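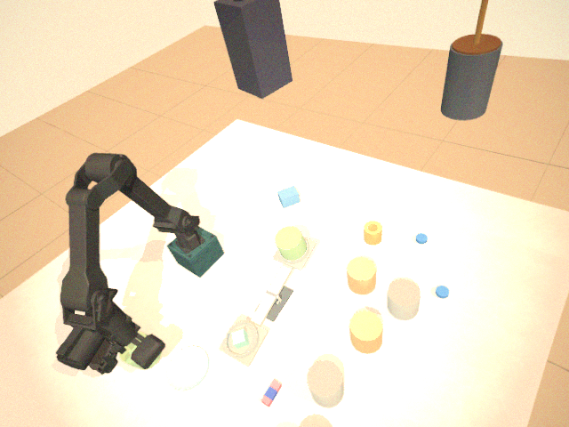 How to Budget for a Tabletop Robot Arm Without Crying in August

By Pongsak Thammasiri

Every lab budget I have seen has one line for the arm and one for "misc." The misc. line is where the money goes. At Holari we now plan a cell in simulation before we call a vendor, and this page shows how.

Step 1. Write down the job. Ours was moving boxes and cylinders around a table that also has a balance scale on it. "General manipulation" is what you write when you want to be sold the biggest arm in the catalog.

Step 2. Build the table first. Put everything on it that will really live there, clutter included. Arms look wonderfully roomy on a bare table.

Step 3. Drop in the arm and try the awkward reaches. Go over the scale and out past the far edge, holding the largest thing you own. If the elbow wants to be where the scale is, move the scale. It's free today.
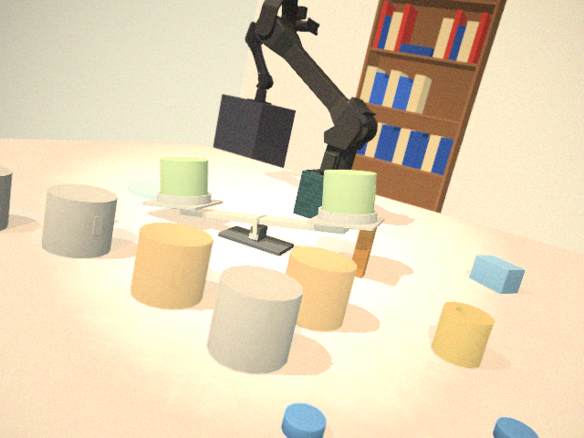 Balance scale layout in the simulator, with the arm mounted behind the scale and a large dark box at the end of its reach.

Step 4. Price the gripper separately. Quotes from Plasance and Chareonsuk both came back with a handsome arm and nothing on the end of it. Ask what the fingers cost, and ask for 2 sets. You will break one set during the demo for your boss.

Step 5. Fill in the boring lines:

Table and mounting plate
Cables, including the one that is always too short
Emergency stop and guarding
Shipping, both ways
Training: 2 people, so one can take a vacation
Setup hours: we put down 104, then added 200 after Zusesden sent us their own timesheets and a sympathetic note

Step 6. Change one thing in the simulation and see what happens to the total. A shorter arm may save money on paper and cost you a second table. Save each layout next to its quote, with the same file name. You'll thank yourself when purchasing asks why version C has a bigger base.

Step 7. Send the request in before the fiscal year closes. Ours closes in August, and so does the purchasing office, as far as I can tell.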